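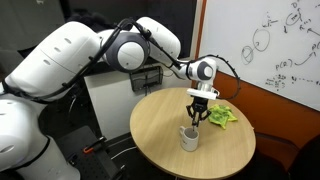 The Tinano gripper at the end of our arm, fingertips down at the rim of the mug.

Tinano two-finger gripper kit: a long-term review
By the Harnell Workshop bench desk
January

The Tinano comes in a box that suggests a nice pair of boots, and costs $758, so I suppose it should. Inside is a two-fingered gripper in pieces, a bag of screws, a cable that is almost long enough, and a manual that opens by congratulating you. I have owned cars that came with less ceremony. One of them was a Saab, and it also had a cable that was almost long enough.

We've had the kit on the arm at Harnell since the fall. I put it together, I complained about it the most, and I'm the one who ended up writing the review.

Putting it together

The manual allows 2 hours. I took an evening and the following morning. Most of the extra time went into the linkage on the left side, which will go together perfectly well in reverse and move smoothly through nearly its whole travel before it binds. The drawing that would have warned me is on the page after the step where you need it. Read the manual backwards is my advice, and I mean that as a practical tip.

The parts themselves are good. The pins fit their holes, the screws are real machine screws with heads that survive being taken out again, and I took them out again plenty. There are 4 bolts between the gripper and the flange. You can get a hex key onto three of them like a normal person. The last one wants a ball-end key, a flashlight, and your cheek against the forearm.

Then there's the cable. Tinano assumes a short, tidy run down the last joint. Our cables are clipped along the outside of the arm, so I bought an extension and left a generous loop at the wrist. It looks like something an electrician would sigh at. It has also never snagged, which I can't say for the neat version it replaced -- that one pulled its own connector out the first time the wrist turned over.

Picking things up

A gripper with thin fingertips is a pleasure to aim. You can see past it, and it gets into places a fat rubber pad won't, such as the inside of a mug. Pinching a mug by the rim is the job I use it for most, on the round table under the whiteboard, and it's a fair test: hard, slick, curved, and cheap to replace.

I ran 100 rim grabs with the mug standing up. The tips as supplied dropped it more often than I'd like to print in front of the people who paid for the kit. The factory tips are hard and smooth and they hold ceramic the way a politician holds an opinion. A wrap of grip tape fixed most of that. For this money the tape should be in the box.

Cloth is its best subject. Give it a crumpled microfiber rag and it looks like a genius. Any fold will do, any angle, and the rag doesn't roll away while you think.

Pens are its worst. They're slender, they're glossy, and the fingers have to come nearly all the way closed before anything touches. On the Tinano the last little bit of closing is also the vaguest bit. There's some play in the linkage that you'd never notice on a mug and notice every time on a pen. A pen and a mug together is a small research program. I have given it more of my winter than I intended.
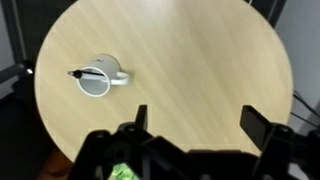 From the wrist camera: mug on its side with the pen across its mouth, fingers open.

The view from the wrist is where I made my peace with the design. With the fingers spread you get a wide patch of clear tabletop between them, so you can line up on an object without the gripper blocking it. The housing does eat the bottom of the picture. I've gotten used to it, the same way you get used to the hood of a car.

A mug on its side is harder than one standing up, by the way. You have to decide whether you're going for the handle, the body, or the rim, and the right answer depends on which way the handle is lying. The Tinano has no opinion. The software that comes with it offers "open," "close," and a slider, and the slider forgets where it was when you restart it. I wrote my own in the end. It's uglier, but it remembers.

Living with it

Noise: a thin whine on closing, fine in a workshop, annoying in an apartment.

Heat: warm after a long session, never worrying.

Maintenance: check the finger screws. Mine backed out a little in the first month. Thread locker, small drop, and be patient with it.

Spares: fingertips are easy to get. The linkage arms come only as a set, at a price that made me much gentler with the linkage arms.

Should you buy one

If you already have an arm and a steady supply of rags, yes. If you mostly want to handle small round things, try one out first at somebody else's expense. I'd buy it again, with tape and a longer cable in the same order, and I'd still put the left side together wrong.

Recent on the bench
Dodwood bench vise, one year in
Grip tape compared: hockey, skateboard, hardware store
Cable clips that stay clipped
Ball-end hex keys worth the money

Contact the bench desk | Copyright Harnell Workshop | Back to top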